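We are looking for two drivers and a good handful of friendly callers to join the Ferstead Friday Table, and if you have a little time to spare and like the company of older folks, we would so love to hear from you.

For anyone new to town, the Friday Table is a weekly hot lunch at the Grundport Street hall for people over 70 who live by themselves, or who look after a husband or wife at home and don't get out much. We started in April with a few pots of soup and a borrowed coffee urn, and we now have more than 170 people on our list between Ferstead and Plevosness. Not everyone comes every week (some come only when the weather is kind to their knees), but the ones who do tend to stay until we're stacking the chairs!

## Drivers (2 places, paid)

You would pick up guests from home in the Vávra van, help them to their seats, and take them back after lunch. Fridays, 10 to 3, with a paid half hour for your own meal, which you are very welcome to eat with everybody else. You'll need:

- a clean license, held for at least 3 years
- patience with stairs, walkers, and long goodbyes on the porch
- to be comfortable driving out on the Plevosness road in winter

The van has a side step and a lift, and Hedvika will ride along with you until you know the route.

## Friendly callers (unpaid)

Callers ring the same few people every week, just to chat. It might be ten minutes on the price of tomatoes, or an hour about a brother in the navy. You can do it from your own kitchen, at whatever time suits you and the person you're calling. We ask you to keep it up for at least six months if you possibly can, as people do get fond of their caller and it's hard on them to keep starting over.

We run a short evening of training first, with supper, and we'll go over what to do if someone sounds unwell or doesn't pick up. Both jobs need a background check, and we cover the cost of that.

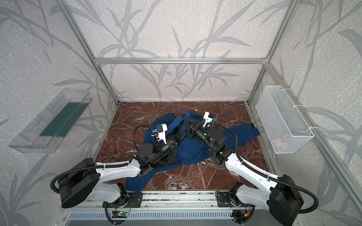
## How to get in touch

Write a few lines about yourself (no résumé needed, really, a note is fine) and drop it in the box at the hall, Room 209, or ask for Hedvika Havlíček any Friday after lunch. Please say which job you're interested in, and whether you speak anything besides English, as several of our guests are happier in Czech or Spanish.

Drivers, please get your note to us by Mon 27 July. Callers can join at any time of year.

And if you know somebody who ought to be coming to lunch, tell us about them too. There's plenty of room at the tables, and we can always send the van.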